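Right gripper keeps hold of thin fabric after the open command

Posted by Kgomotso Van der Merwe in Mobile Manipulators > Maintenance

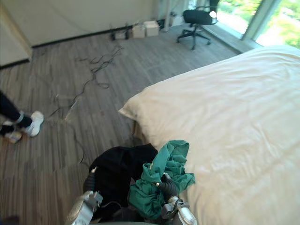
Two-arm setup at the bed, black garment and green cloth at the grippers.

We run a two-arm robot on household laundry tasks, mostly picking clothes up off a bed and sorting them. The left arm has a metal gripper. The right one has black gloved fingers on a silver wrist housing. The left side has given us no trouble at all.

Since November the right fingers have been slow to let go of thin cloth. The open command goes out, the position readout says the fingers are open, and the shirt stays hanging from one fingertip. With towels and jeans it releases every time. It gets worse through the day. At 9 in the morning I see almost none of this, and by mid-afternoon it's maybe every third pick.

What I have done so far:

- Wiped the gloves with a damp cloth
- Ran the homing routine twice
- Swapped the finger gloves for a new pair from Restetti (same size as the old ones)
- Lowered the grip force from 900 to 487 in the Drarska controller. Those are the controller's own units, I don't know what they convert to.

The lower force helped with release, but now it drops heavier items. I would like to put it back where it was. Is this a glove problem, a tendon problem, or something in the settings?

Ustyna Kuzmenko
14 people found this helpful

Put the force back to 900 first and leave it there while you test. If you change the force and the gloves in the same week you won't know which one did what.

Then check the open position with the gloves off. Power down the arm, take both gloves off, power up, and send a full open. Look at the gap at the fingertips and compare it with the drawing in the manual. The readout on that controller comes from the motor side. If a tendon has stretched, the motor can be at its open position while the fingertip is still a few degrees short. A towel is heavy enough to fall off anyway. A thin shirt isn't.

If the gap is short, do this:

1. Arm parked, power off, brake on.
2. Open the cover on the back of the hand and find the tension screw for each finger.
3. Turn it a quarter turn at a time. Don't do more than one finger before you check again.
4. Power up, open and close 2 or 3 times, and look at the gap.
5. When it matches, run homing again. The homing you did before only taught it the wrong zero.

Getting worse during the day fits this too. The tendons on ours go a little slack as the hand warms up, so do the adjustment after an hour of work and not first thing in the morning.

While the cover is off, look at the guide where the tendon leaves the wrist. If there are loose fibers, order a new tendon and don't bother adjusting the old one.

Cường Võ
3 people found this helpful

Could be lint. Ours had a gray fuzz packed in under the glove cuff and it made the fingers sticky. A damp cloth doesn't get it out, you need to take the glove off and turn it inside out. We do it every Tuesday now.

Also new gloves are tacky for the first few days, whatever brand. I rub them on an old pillowcase.

Yevdokiia Semeniuk
6 people found this helpful

Agree with checking the tendons, but there is a setting to look at as well. The Drarska software has a release dwell, which is how long the hand waits at open before the arm moves off. Ours came set very short. With light fabric the arm was pulling away before the fingers had finished opening, and the cloth dragged along. Make it longer and try the same shirt ten times. It costs you a little cycle time.

Check your cables too. If anything is tugging at the wrist when the arm reaches across the bed, that will show up on one side only. We clip ours along the forearm with slack left at the elbow, and keep whatever runs over the floor clear of the side where the arms work.

Comments (4)

Kgomotso Van der Merwe: Took the gloves off this afternoon. The index finger stops short of the drawing, the others are fine. Adjusted it warm and homed again. Force is back at 900. I'll leave the dwell alone until I have a full day on it.

Ustyna Kuzmenko: Good. Write down how many quarter turns you gave it. If you have to do it again within a month, the tendon is on its way out.

Ulla Saarela: Does the Tindico hand have the same tension screws? I can't find a cover on mine.

Cường Võ: No, the Tindico one comes off from the palm side. Different screws.

Related

Homing fails after glove change
Which gloves for wet laundry?
Hrytsenko wrist: noise when turning left
Cable clips that don't slide down the forearm
Grip force values, what is everyone using?

Share (5)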